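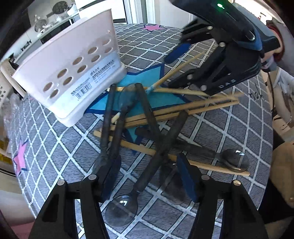 6. Running the Utensil Sorting Station on an Open Day

6.1 Purpose

This section applies to staff who present the utensil sorting station to visitors at the Modano demonstration kitchen. It assumes that the hand-held grippers have been charged and paired as set out in Section 5.

6.2 Preparing the table

1. Spread the patterned cloth over the table and smooth out any folds.
2. Place the large blue star in the middle of the cloth. The star marks the working area.
3. Set the caddy near the table edge, with its open compartments within reach of both operators.
4. Lay the spoons and chopsticks over the star in a loose heap. Handles should cross. Do not line them up by type.
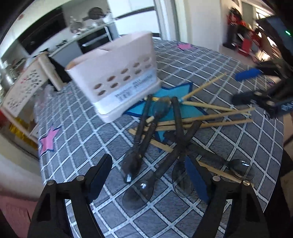

5. Switch on each gripper and wait for the green indicator light.
6. Start a new session in the Undside console and enter the visitor group code.

Note: The console opens with the counter from the last session. At the close of the spring program it stood at 2,411 completed picks. Do not reset it between groups.

6.3 Demonstration

1. Ask visitors to stand behind the floor line before the first pick.
2. Open the fingers fully, lower them over one utensil and close them slowly. Lift the utensil clear of the heap before turning toward the caddy.
3. Place spoons and chopsticks in separate compartments.
4. Invite one visitor at a time to try the gripper. Each turn is limited to seven minutes.

Caution: Keep fingers, sleeves and lanyards away from the pivot points while the gripper is closing.

Caution: When two grippers are in use, only one may enter the heap at a time. The second operator waits - fingers open - until the first has withdrawn.

6.4 Closing the session

Select End Session, then return the grippers to the Khokhar charging rack. Report any loose finger pad to the Sketness service desk before the next group is admitted.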